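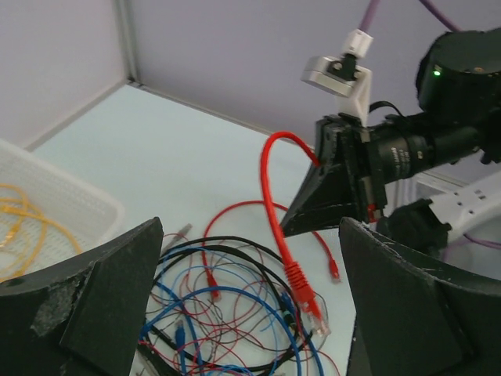 Robot teaching by demonstration

Robot teaching by demonstration is a group of methods in which a person shows a robot how to do a task instead of writing out each motion as code. The person may take hold of the arm and move it, or may drive it from a distance with a second device. The robot's joint positions are recorded along with camera pictures, and the recordings are used either to play the motion back or to train a control program that can deal with small changes in the task.

The methods are also called programming by demonstration, learning from demonstration and, where a trained program is the goal, imitation learning.

Background

Early industrial robots were often taught by moving the arm through a series of positions and storing each one. Paint spraying robots were taught in a similar way, with a skilled painter leading the arm through a whole pass. The stored motion was repeated exactly, so the parts had to arrive in the same place every time.

Later work added cameras and learning software. A recording then became one of many samples of how a task can be done, and the starting arrangement was changed on purpose between one recording and the next.

Teaching by hand

In teaching by hand, also called kinesthetic teaching, the motors are set to give little or no resistance and the operator pushes the arm directly. It needs no extra equipment, and the operator feels contact with the table or the part through the arm itself. The drawbacks are that the operator's hands and body get into the camera pictures, and that moving two arms at once is hard for one person.

Teaching by remote control

In teaching by remote control, or teleoperation, the operator moves a separate device and the robot follows. Common devices include:

Leader arms - a second set of arms, often smaller or lighter, with the same joint layout as the working arms. Each joint of the leader is read and copied by the matching joint of the follower.

Hand controllers - tracked handles like those used with virtual reality headsets. The position of the hand sets the position of the gripper, and a trigger closes it.

Gloves and exoskeletons - worn devices that read the joints of the fingers or the arm. They are used mostly with robot hands that have several fingers.

3D mice and joysticks - desk devices suited to slow, careful motion. They are tiring for long tasks with two arms. 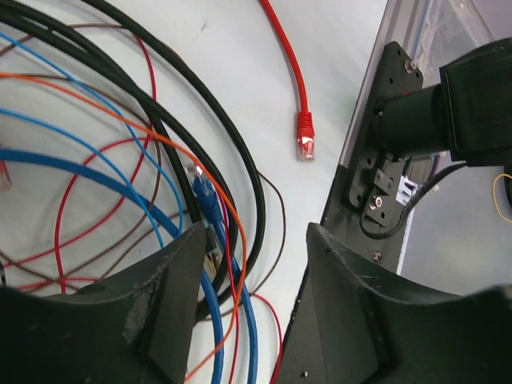 Cameras

Most setups use at least one fixed camera with a view of the whole table and one small camera on each wrist. The fixed camera records where things are in relation to each other. The wrist camera shows the part close up near the fingers, where small differences in angle matter most. A plug on the end of a network cable takes up only a small part of a fixed camera's picture, but its clear tip and contacts can be made out from the wrist.

Wrist cameras have limits of their own. The fingers hide part of the table, and a held object that passes close to the lens can cover much of the view.

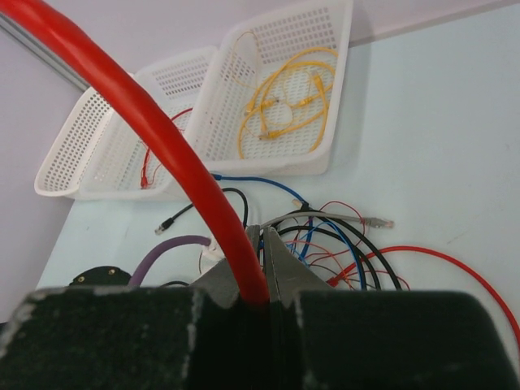

A red cable held between the jaws of the gripper, with perforated baskets on the table behind.

Cable handling as a test task

Cables are widely used as a test for demonstration methods. A rigid block has one position and one angle, while a cable can take any number of shapes, and pulling on one end may move several others. Writing rules for every case is impractical. A person can usually pick a good place to grasp at a glance, which makes the task a natural one to teach by showing.

The Poltdale cable sorting exercise is one such task. It was drawn up by Osvaldo Paiva for an operator training course and uses a two-armed station. Network cables are placed in a mixed pile, and the operator separates them by color into baskets. The course version has 466 recordings, each started from a new arrangement of the pile. New operators make 30 practice runs before their recordings are kept. A later version, known as Irkeo, uses the same layout with a longer time limit and has 820 recordings. 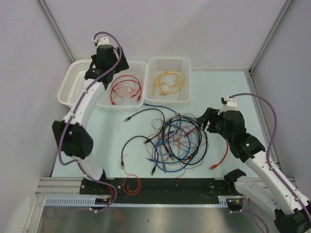
Two-armed stations are preferred for this kind of work because one arm can hold the pile down or lift a loop clear while the other draws a cable out. The operator also has to decide which arm serves which part of the table. When containers are lined up in a row at the back, as with the three white baskets behind a central pile of cables, the two arms can end up reaching for the same place, and operators are taught to bring one arm back before sending the other in. Cables that run along the arms themselves, such as the purple ones looping over both arms at this station, need enough slack for the full reach of every joint.

Recording quality

The value of a set of recordings depends largely on how steady the operators are. Long pauses, failed grasps and sudden changes of plan are all copied by the trained program to some degree. Some groups discard any recording with a failed grasp. Others keep a share of them if the operator recovered, so that the program has seen how to try again. In the Kneževič method, the recording is cut into short sections and each section is accepted or rejected separately.

Operator fatigue is a known problem. The Zirwood guidelines limit a session to 50 minutes and call for a break before the next one. They also ask that at least two operators contribute to every task, as a program trained on one person's recordings tends to pick up that person's habits, for example always reaching from the left.

See also

Teleoperation
Imitation learning
Robot gripper
Cable management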